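Mivia, comunidad de oficios y saberes del campo
Inicio > Oficios > Cestería y varas

¿Cómo conservar el mimbre cortado para trabajarlo en primavera?

Publicado por Myrtle Ferreira el 12/10/2022

Hola a todos, y perdonad de antemano si me enrollo, que es la primera vez que escribo aunque llevo leyéndoos desde el invierno pasado con mucho gusto.

Os cuento. Mi suegro tenía una mimbrera pequeña junto al arroyo, en un sitio que en casa siempre hemos llamado Bangera, y desde que él faltó no la había tocado nadie. Este año me he animado a limpiarla y me encuentro con que hay vara buenísima, larga y derecha, y también mucha torcida y ramificada de no haberla cortado en su momento. Mi idea es cortar en noviembre, en cuanto suelte la hoja, y guardarlo todo hasta primavera, que es cuando voy a tener tiempo de sentarme a hacer cestos (quiero empezar por un par de cestas redondas de vendimia, como las que hacía él).

Lo que no tengo claro es cómo se guarda. Una vecina me dice que lo deje secar entero con la corteza, en manojos, y que luego lo ponga a remojo. Otra persona del pueblo me dice que de eso nada, que hay que meter los pies de los manojos en agua y pelarlo cuando brote. Y en un cuaderno de mi suegro pone "cocer 7 horas y pelar en caliente", sin más explicación. ¿Son tres maneras de hacer lo mismo o salen cosas distintas? ¿Y cuánto tiempo de remojo necesita el que se seca con corteza?

Añado que tengo una pila de piedra grande en el corral y una cuadra seca y bien ventilada, por si sirve de algo saberlo.

Muchísimas gracias a quien tenga la paciencia de leerme hasta aquí.
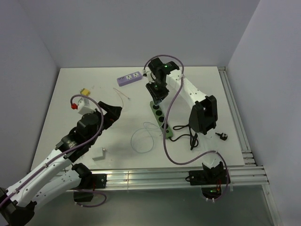 Se me olvidaba: también quería preguntar si merece la pena aprovechar la vara torcida para algo o la quemo directamente. Me da pena tirarla, pero tampoco quiero llenar la cuadra de palos que luego no valgan.

166 personas han visto esta consulta
3 respuestas

Santino Daza

Myrtle, bienvenida, y qué alegría leer que alguien recupera una mimbrera, de verdad. Yo aprendí con mi abuelo, que bajaba varas en burro hasta la feria, y algo se me quedó, así que voy por partes.

Son tres cosas distintas, y las tres están bien. Lo que te dice tu vecina es el mimbre en bruto, o mimbre negro, como lo llamaba mi abuelo: se corta, se clasifica por largos, se ata y se seca con su corteza. Sale un cesto oscuro, rústico, muy duro, perfecto para leña o patatas. Lo segundo es el mimbre blanco. Pones los manojos de pie en agua, unos dedos nada más, pasan así el invierno y en primavera, cuando sube la savia y asoman las yemas, la corteza se suelta sola con el pelador. Se pela, se seca al sol y queda clarito y limpio. Y lo del cuaderno de tu suegro es el mimbre cocido, que coge un color tostado precioso porque el tanino de la corteza tiñe la madera. Si sus cestas de vendimia eran rojizas, ahí tienes la respuesta.

El remojo del que se seca con corteza depende mucho del grueso. Yo calculo un día por cada palmo y medio de largo en agua fría, y luego lo dejo una noche envuelto en una manta húmeda para que se temple (esto último no te lo saltes, que cambia muchísimo). Si al doblarlo alrededor de la muñeca cruje, le falta. El pelado es otra historia: con una o dos horas vas sobrada, y si te pasas se pone gris y resbaladizo.

La pila de piedra es un tesoro. Cámbiale el agua si ves que huele.

Y para clasificar haz como toda la vida: metes el manojo de pie en un bidón, vas sacando primero las más largas tirando de la punta, y las pones en su montón. Con las torcidas te puedes hacer ataduras para la huerta. Las muy ramificadas, a la lumbre, sin pena ninguna.

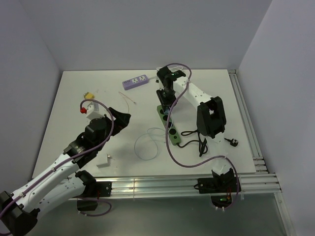

Dos brazos robóticos sobre un tablero blanco.

Ah, y corta siempre a ras de la cepa, con la navaja o la tijera bien afilada y el corte inclinado. Si dejas tocones, el año que viene te saldrán las varas curvadas por la base, y supongo que de ahí viene buena parte de lo torcido que tienes ahora. El primer año no esperes mucho. El segundo ya verás qué diferencia.

A 123 personas les ha parecido útil

Gwion Cadwaladr

Yo lo seco con corteza y listo. Nunca he cocido nada. En la cuadra, colgado del techo, que no toque el suelo, y cuidado con los ratones.

Yanti Hutapea

Estoy de acuerdo con casi todo lo que dice Santino, pero quiero matizar lo de cocer, porque a mí me costó unos cuantos disgustos y a lo mejor te ahorro alguno.

Lo primero, que las siete horas del cuaderno seguramente eran para un caldero concreto y un fuego concreto. Yo empecé siguiendo la receta de una señora de mi zona al pie de la letra y me quedó la mitad sin soltar la corteza. Ahora voy sacando una vara de prueba de vez en cuando, de las gruesas, y cuando se pela de un tirón desde el pie hasta la punta apago y dejo que repose dentro hasta que puedo meter las manos. Se pela templado, eso sí, y sin entretenerse, así que búscate compañía, que además es una tarde muy bonita con unos bollos y café. El caldero tiene que cubrir las varas enteras. Si se quedan las puntas fuera, hay que darles la vuelta a media cocción y salen a dos colores (hay quien lo hace aposta, ojo, y queda gracioso).

Lo segundo, el secado. Recién pelado parece que está seco a los dos días y es mentira. Yo lo dejo extendido, le doy la vuelta cada mañana y no lo ato hasta que suena a hueco al golpear unas varas con otras. Si lo atas antes te sale moho en el centro del manojo, y esas manchas ya no se van. Una vez perdí así una gavilla entera de las que había cortado en Firavov, en casa de mi hermana, y todavía me acuerdo.

En tu lugar, el primer año haría un poco de cada cosa: las más finas y rectas al agua para blanco, las medianas cocidas, y las gordas secas con corteza para los pies y las costillas de los cestos. Así pruebas las tres y ves cuál te pide la mano. Y guarda unas cuantas estacas de las mejores plantas, de un par de palmos, y las pinchas en los huecos de la mimbrera al final del invierno. Agarran casi todas.

Por cierto, ¿el cuaderno de tu suegro dice algo de cómo empezaba los fondos? Si un día te apetece copiarnos alguna página por aquí, seríamos muchas las agradecidas.

Comentario de Myrtle Ferreira

¡Ay, qué maravilla de respuestas! Santino, las cestas de mi suegro eran rojizas, sí, y yo convencida todos estos años de que les daba algún barniz. Gwion, tomo nota de los ratones, que en la cuadra haberlos haylos. Y Yanti, del cuaderno hay página y media sobre los fondos, con dibujos, aunque la letra se las trae. La paso a limpio con calma y la subo en cuanto pueda.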